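Plodia packs up Pilgate office ahead of November move

Stationery supplier Plodia has started clearing its ground floor office at Pilgate, with the last of the boxes due to leave before the end of November.

The company is moving to a larger unit on Drulier Road, 9 kilometres away, where its office and storeroom will share one building for the first time. The new site has 1341 square metres of floor space and parking for 40 cars.

Desks and chairs will stay in use at Pilgate until the final week. Paper stock, trays and other small items are being sorted first, and staff have been asked to flatten any spare cartons and leave them by the back door for recycling. The Pilgate counter will stay open from 9 am while the work goes on.

Plodia said 300 customer accounts would be moved across to the new address and that no orders would be held up. Customers who collect in person will get a letter with a map and the new opening hours. 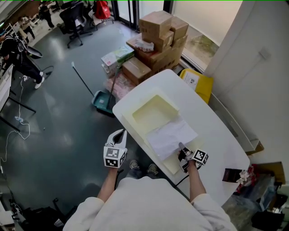 Pilgate's landlord, Chan Properties, has not yet named a new tenant. The floors will be cleaned and the walls repainted over summer, and the space will be advertised for lease in the new year. Parking at the front of the building will not be affected.

Anyone with unused Plodia return labels showing the Pilgate address can keep using them, as mail will be redirected to Drulier Road.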